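Support > Prep Stations > Tickets > 265

We use cookies to keep you signed in. Accept / Settings

Ticket 265: plain and seeded buns mixed in one container
Site: Dradovby
Opened by: Gualtiero Colombo
Priority: 2

Station card calls for one bun type per container. Plain and sesame are sharing the clear one to the left of the tray. Lettuce and cheese are together at the back, as the card allows.
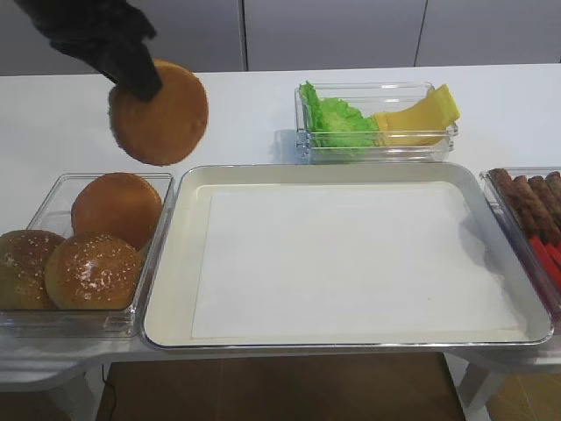 Burger station, lined tray at center.

Update, 14:10. Checked the card against the June revision. Bun rule unchanged.

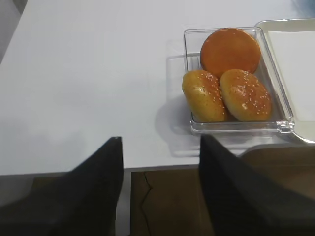 Sesame buns go in the Laris container, plain in the Tomar. Label both before the next setup. Spare labels are in drawer 43. Lid stays open during assembly.

Status: pending, awaiting second container from Clanard.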